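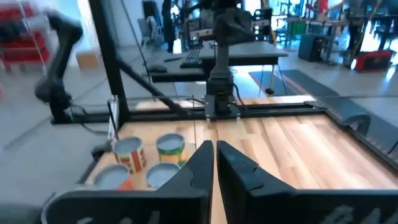 Slide 1. Four open cans on a butcher-block tabletop.

Speaker notes, Tunulville session, 28 July 2018
Storing dry beans and grain at household scale
Lutz Buschmann

Start with the storage problem before getting into containers. Most loss in home storage comes from moisture and insects. Rodents matter in sheds and garages, much less in kitchens. Light affects color and flavor over time but rarely makes dry beans unsafe.

Define moisture content on a wet basis. Weight of water divided by total weight. People who work with lumber use a dry basis and will get a different number for the same sample. Say this early, it came up in questions last time.

Slide 2. Sampling. One handful from the top of a sack says very little about the bottom. Take from three depths, mix, then split. The Rurkura lots were sampled this way in October, 223 samples in all. Six were thrown out for torn bags. Do not go into the torn bags unless asked.

Slide 3. Temperature. Insects slow down in the cold and most stop breeding well above freezing. A sack next to a water heater is the worst case. Freezing a small batch before storage deals with eggs, but let it come back to room temperature while still sealed, or condensation forms on the grain.
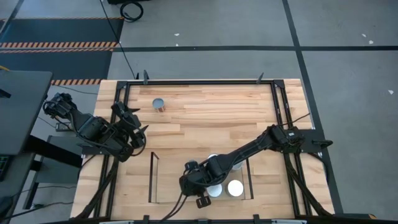 Slide 4. Container choice. Three properties to compare: seal, wall, and headspace. A thick wall with a poor lid performs like a thin wall with a poor lid. Headspace matters if oxygen absorbers are used, as the absorber has to be sized for the air left in the container. Beans leave more air between them than flour does. Refer to the Ranasinghe worksheet for the volume calculation and skip the algebra.

Slide 5. The Oso trial. 200 sealed jars and 90 cloth bags, same lot of pinto beans, same room. The outcome measure was cooking time, taken as minutes until a set share of the beans could be crushed between two plates. Cloth bags showed more spread between units. Point out that the room was not humidity controlled, so the result should not be carried over to a damp basement.

Hard-to-cook beans: old beans stored warm and humid stay firm however long they are soaked. Salt in the soaking water helps somewhat. Baking soda helps more and affects taste.

Slide 6. Labeling. Write the packing date and the lot on the container itself. Lids get swapped.

If time is short, drop slide 3 and go from sampling to containers. Handout run is 2,000 copies, single sheet, moisture table on the back. The table header still reads "dry basis" in the old version, so check which one is on the chairs.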